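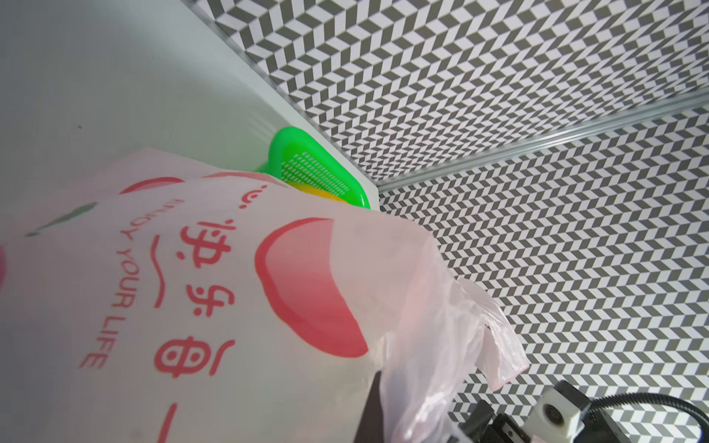 Enjoy your life, says the bag.

The Bag of Bags, and How to Get Out From Under It

Every kitchen has one. It hangs on the pantry doorknob, or it lives under the sink next to the drain cleaner, and it is a plastic bag stuffed with other plastic bags, most of which are also holding a bag. Mine had its own drawer. The drawer stopped closing in July, and I lived with it that way for 3 weeks before doing anything, which should tell you what sort of housekeeping column this is.

Start by dumping the lot on the floor. Anything with a hole, a smell or a receipt stuck to it by something brown goes in the store drop-off pile. Please don't put it in your curbside bin unless your town says it takes film, and most don't. The stuff winds itself around the sorting machinery and some poor soul has to climb in with a knife.

Now decide how many you need. I keep 10. You'll want to keep more, on the theory that a day is coming when you'll have to line a great many very small trash cans. That day hasn't come to my house yet.

Folding. There are people who fold their bags into tidy little triangles, like paper footballs. My brother-in-law Wian Mkhize is one of them, and he keeps his lined up in an old tea tin by size. I've tried it. Flatten the bag, press the air out toward the open end, fold it lengthwise into a strip a couple of inches wide, then fold corner over corner until you reach the handles and tuck them in. It works beautifully and takes as long as it sounds.

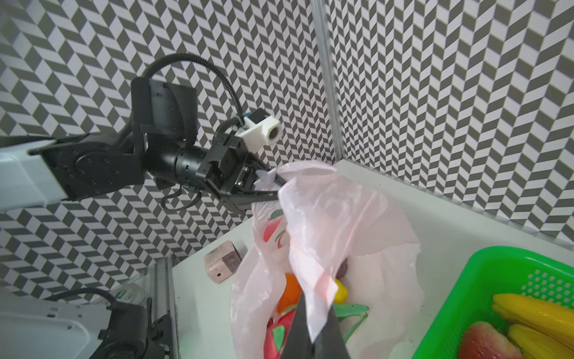
For the rest of us, there's the tube. Cut the bottom off an empty tissue box or an oatmeal canister, screw it to the inside of a cabinet door, and stuff bags in the top. Pull them out the bottom. If they come out six at a time, the hole is too big. Tape a piece of cardboard over it with a slot the width of 2 fingers.

You can buy a dispenser for this. I had a brushed steel one called the Skistum, and it held bags very well, in that it wouldn't give any of them back. The oatmeal canister has been up since then and still smells faintly of breakfast.

What the keepers are good for:

Paint rollers. Going to lunch between coats? Wrap the roller tight, squeeze the air out and twist the end around the handle. Overnight, put the whole thing in the fridge and warn whoever gets up first.

Shower heads. Fill a bag partway with white vinegar, tie it over the head with a rubber band and leave it for an hour. Skip this if yours has a brass or gold finish, or ask me what happened to mine.

Shoes in a suitcase. One bag per pair, soles together.

Leaky groceries. Chicken gets its own bag, and that bag does not go back in the tube. It goes in the trash. I don't care how nice it is.

One warning, and I'll drop the jokes for it: keep all of this up high if you have babies, toddlers or a cat who chews. An inside cabinet door is fine if the cabinet latches. A doorknob isn't.

As for cloth totes, I counted those too. They're in the hall closet, inside a tote.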